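Old office towers get a second run

Decha Yensuk has the side off a Dell tower before he has finished saying hello. He refurbishes used office desktops under the name Wimevis, in two rooms behind the Jitpraphai building, and last year he sent out 142 of them.

"People ask about the hard drive first," he says. "I start with the processor. If the socket is bad, the rest can wait."

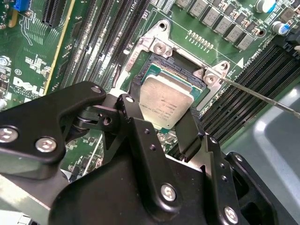

Bent pins are his main worry. A chip should go straight down into the socket with no push at all, he says, and the lever does the pressing. He handles processors by the edges and keeps his fingers off the gold side.

"If you feel it fighting you, lift it out and look again. Don't wiggle it."

He is almost as particular about where he works. Carpet is out, and so is any table that gets used for lunch. He likes a hard surface he can wipe down, and he wipes it between machines.

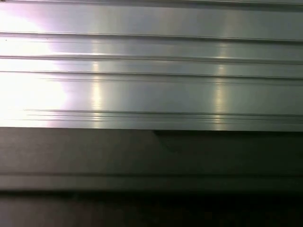
What gets checked

After the socket comes the coin-cell battery, which he replaces on any board more than three years old – a cheap part that causes a lot of strange calls.

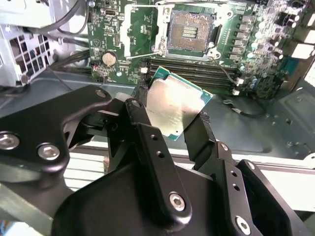
Then it's memory, one stick at a time, and fresh thermal paste before the cooler goes back on. He allows two hours per tower. The slow part is the testing, which he does overnight.

Most of the January batch went to Zostel, a hostel that wanted desktops for its guests. Yensuk liked that the cases open without much fuss, so small repairs can be done on site. 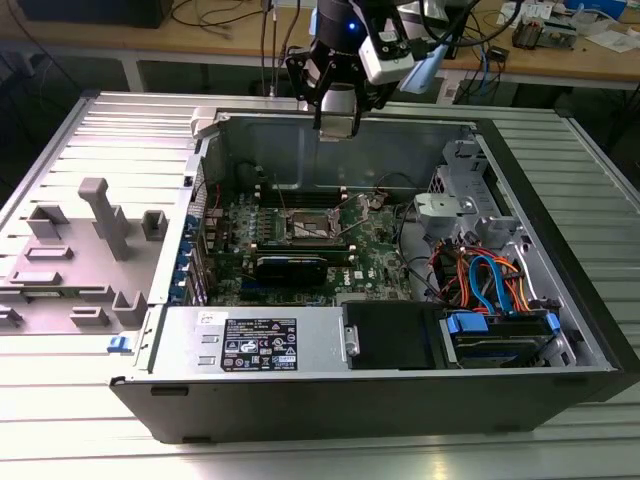
Udow, which takes the machines he can't save, would like to see fewer stripped ones. A board with its memory still in it is easier to pass along, Udow says, and a bag of mixed screws helps no one.

Yensuk says he has started taping the screws inside the case.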